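Cahier de labo – 2018-05-13
Rédaction : Marichka Hnatiuk

Suite des mesures de retrait sur le mortier de chaux Zamfir. Reprise des deux séries gâchées en avril, même sable, même eau. La série A est restée en chambre humide, la série B à l'air libre.

Balance remise à zéro avec la masse de 1 000 g avant chaque pesée. Éprouvette B4 : 289 g, à comparer avec la valeur notée par Teguh au démoulage (page précédente, encre bleue). 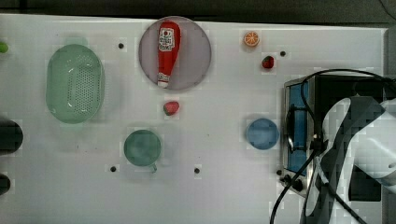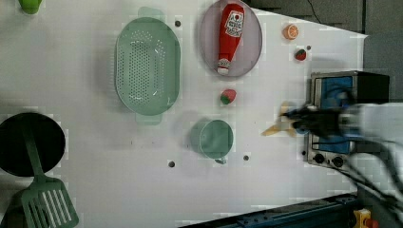
Passoire ovale, assiette, bouteille de ketchup couchée sur l'assiette.
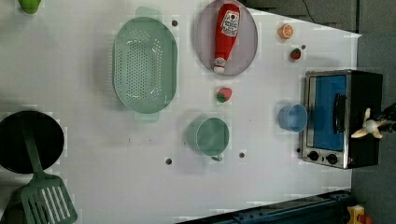
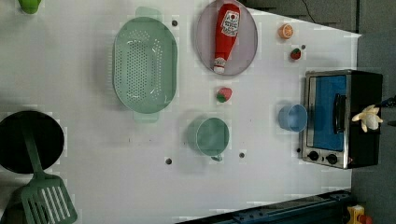
Atelier Matériaux et Liants – Groupe Enduits

Faïençage visible sur B2 et B3, côté coffrage. Rien sur A. Le comparateur dérive quand on ferme la porte de l'étuve – refaire les lectures porte fermée depuis 2 h au moins. Sânziana propose de passer au moule Stesier, plus rigide. À voir avec Benjamín pour le prêt.

À faire : tamiser le reste du sable, étiqueter les prismes côté arasé, recopier les températures de la chambre. Fenolphtaléine périmée, en recommander.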